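ULLEO LAUNCHES HUKANCE, A SHARED TABLE FOR LIBRARIES, HALLS AND BUSY ROOMS

Primdale furniture maker brings out its first table for public rooms, with a repair service and a take-back offer from day one

For immediate release

Furniture maker Ulleo has today launched Hukance, a wooden table made for rooms that get used by everybody: the library corner that is a homework club at four and a reading group at seven, the hall where the toddlers have barely gone home before the card players come in, the staff room, the school art room, the long back kitchen of a community centre.

Hukance is the first Ulleo range drawn up for public rooms from the very start. Until now the company has mostly made kitchen and dining tables for homes, and it has sold them into libraries and halls only when somebody rang up and asked. Enough people did ring up that the workshop in Primdale began keeping a notebook of what they wanted, and that notebook is where the new table began.

The requests were wonderfully down to earth. People wanted a top they could wipe without a special spray. They wanted legs that stop wobbling when you tighten them, and stay that way until at least the end of term. They wanted something two people could carry through an ordinary door. Again and again they asked for corners that are kind to hips and small foreheads!

Before settling on a design, Ulleo put its questions to a much bigger group. In all, 2,443 people who book, clean, run or regularly sit in shared rooms filled in the company's survey, and many of them wrote far more than the boxes had space for. The most common complaint was glare from shiny white tops under strip lights. Second came tables that had been bought in a hurry and could not be mended, so that one split edge meant the whole thing went to the tip.

The finished Hukance has a light wooden top with the grain left on show, and rounded corners all the way round. The underside is smoothed as carefully as the face, as anyone who has caught a pair of tights under a school table will be pleased to hear.

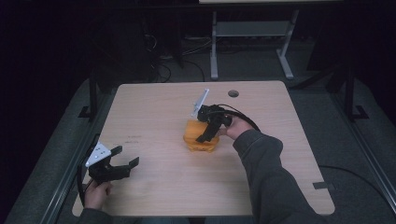
Hukance has a light wooden top and rounded corners.

A spokesperson for Ulleo said: "We've had such fun with this one. You think you know what a table is, and then a playgroup leader tells you she turns hers upside down every Friday-type tea party to make a pirate ship, and you go back and look at your leg joints again. We've tried to make something good-looking that you don't have to be precious about. Please spill things on it. Please let the children lean."

The legs are made by Hegedűs, the family joinery that has shared a yard with Ulleo in Primdale since both were working out of the old grain store. Hegedűs came up with the fixing that holds each leg to the top. It uses one large bolt and a wooden collar, and the key that tightens it hangs on a hook under the table, where the next person will find it. Any leg can be swapped on its own, and a spare will fit tables of any size in the range.

A spokesperson for Hegedűs said: "We must have made a dozen versions of that collar, and the one we kept is nearly the first one we drew. It went round the whole yard and came home again. We're proud of it. It's a nice chunky thing to hold and you can see straight away how it works."

Before the launch, Hukance tables were lent out to libraries, halls and schools in and near Primdale. They were used for jigsaw swaps, blood pressure checks, model railways, lantern making, a chess league, several birthdays and a very well attended evening on how to prune apple trees. Over 160 groups sat down at one during the loan period, and the company asked each of them to send back a card with whatever they felt like saying.
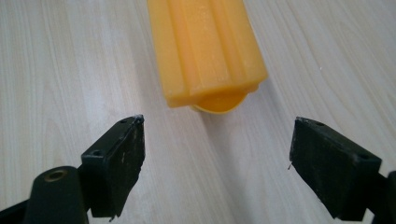 Plenty of those cards led to changes. The height came down slightly after a sewing group pointed out that their shoulders were up round their ears by the second hour. The end rail was moved inwards so that a wheelchair user can pull up at the head of the table as easily as at the side. A library asked for feet that would not squeak on a polished floor, and the felt pads that came out of that request are now fitted to every table. One art club wanted a groove along the edge to stop pencils rolling off. It was tried, it filled up with glitter, and it was quietly dropped.

The finish had the most attention of all. Ulleo wanted a surface that feels like wood under the hand and that can be put right by somebody with a free afternoon and no training. The oil chosen for Hukance can be patched in one spot without treating the whole top again, so a ring from a hot mug or a burst of felt-tip need not be there for good. Every table comes with a small tin of it, a cloth and a sheet of plain instructions. There is a larger tin for schools.

Repairs are part of the launch as well. Anyone with a Hukance table can send a leg, a collar or a photograph of the damage to the Primdale workshop and get a straight answer on whether it is worth mending at home or better sent in. Tables that have truly had enough can be returned. Ulleo will reuse the tops for smaller pieces, starting with a run of low benches and stools that should follow in the spring.

The Ulleo spokesperson added: "A lot of the people who helped us look after their rooms in their spare time, with not much money and a cupboard full of odd chairs. If they can buy one good table now and another in a few years, and the two match and push together, that's a happy day for us. We've promised to keep the same height and the same leg for as long as we make it."

Hukance comes in three lengths, all of the same width, so they can be set end to end for a supper or pulled apart for a class. There is also a half-round end piece, which fits against any of them and makes a good small table by itself. Orders open in December, with the first deliveries going to the places that took part in the loans. The opening production run will be 3,952 tables, the largest the workshop has ever taken on, and extra benches have been set up in the yard to make room for it.

The Primdale showroom will have all the sizes out on the floor, and visitors are welcome to bring a flask, a board game or some knitting and stay at one for as long as they like. Groups who would like to borrow a table before ordering can ask at the showroom desk.

ENDS

Notes to editors

Ulleo designs and makes wooden furniture at its workshop in Primdale. Hukance is its first range for shared and public rooms.

Hegedűs is a joinery business based in the same yard. It makes the legs and collars for the Hukance range.

Loan tables, samples of the oil finish and further details are available from the Ulleo press desk.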